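Folding screen

A folding screen is a set of upright panels joined by hinges or cloth so they zigzag and stand up by themselves. I've been fond of them since I was a kid in Ferkdale, where my nan had a four-panel one in the hallway that I used to hide behind (badly!).

The earliest ones we know of come from China, and they were heavy things, more furniture than divider. Japan took up the idea and made it lighter — the word byōbu means something like "wind wall", and I love that. Paper hinges let a painting run right across the panels without a gap. Europe caught on later, and by the Victorian era people were gluing scraps all over theirs.

Frames are mostly timber. The infill can be silk, paper, leather, cane or woven straw, and the woven kinds are the ones I'd pick for a warm room, as they let a bit of air and colour through. Mine has a Javorar label, weighs 8 kilos and cost me 210 dollars second-hand.

Open the panels too flat and the whole lot goes over, so keep a decent angle in each fold.

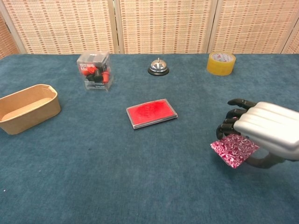

Nikola Golob writes that cloth hinges deserve more of a mention, as hers fold both ways and the metal ones on her old screen only went one.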